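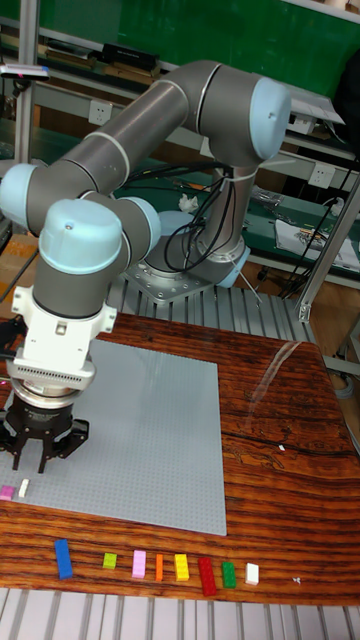
The brick cell. Cable slack belongs on the base side, as at the middle of this arm.

Setting up a tabletop arm so that people will still speak to you
January 25, 2020

Collaborative robots have a friendly reputation, mostly because of the rounded corners. The standards are less sentimental. They say the application is what gets assessed, and the application includes the tool, the part, the table and whoever leans over it to pick up a dropped brick. An arm that is safe on the brochure can be a menace with a pointed gripper on the end of it.

What follows is the routine we use for small pick-and-place cells, the kind with a baseplate, a row of bricks and an optimist at the keyboard. It takes a morning the first time. It will not replace a proper risk assessment, and if your site has a safety person, buy that person a coffee before you start.

Step 1. Write down the task

One sentence. "Pick a brick from the front row, place it on the plate." If you need a second sentence, you probably have two tasks and should assess both. Include loading, clearing up and fixing jams, which is when people get pinched. Bricks jam. They were designed to hold on to each other and they are very good at it.

Step 2. Look at the tool before the arm

Run a finger over the gripper with the power off. Thin, angular fingers are lovely for small parts and unlovely for knuckles, and the same push hurts more when it lands on a smaller area. Round off what you can. Where the job needs a narrow tip, slow down near the table and keep hands out during motion. Set the grip force to the lowest value that holds the part.

Step 3. Fix things down

The base gets bolted to something stiff. Check the bolts with a torque wrench, using the number in the manual and not the number in your heart. Then fix the work surface. A plate that creeps a little with each press will have your robot placing bricks very accurately in the wrong spot by lunch.

Step 4. Set the limits

Our starting values at the Bredville bench:

Tool speed, teaching: 120 mm per second
Tool speed, running with people nearby: 200 mm per second
Lowest height for sideways travel: 260 mm above the table
Approach offset above a part: 2 mm, then straight down

These are our house numbers and they suit our bench. Yours come from your own assessment. Put them in the safety configuration, behind a password, and do not make the password the name of the robot. Ours was Kirnido. So was the robot.

Step 5. Dress the cables

Move each joint through the full range the program uses, slowly, and watch the loops. You want enough slack that nothing pulls tight and not so much that a loop can catch on the elbow. Do it again after any change to the program. The people at Vimham skipped this after a "tiny edit" and spent July waiting for a connector.

Step 6. Test the stop

Press the emergency stop during a slow move. Then during a normal one. Then ask the least experienced person in the room to do it without being told where the button is. If they have to look for it, move the button. Log the results with your initials, even when they are boring. Boring is the grade you are after.

Step 7. Do a dry run, then a wet one

Dry means no parts and reduced speed, with your hand on the enabling switch. Wet means parts, which is shop slang and does not call for water. We had to add that line to the sheet.

Step 8. Post the sheet

One page by the cell: the task, the limits, the tool fitted, who to call. Ours is the Vasilakis sheet, named after the supplier whose form we copied and then shortened by a lot. When the tool changes, the old sheet comes down and you go back to Step 2. Yes, even if the new gripper is "basically the same."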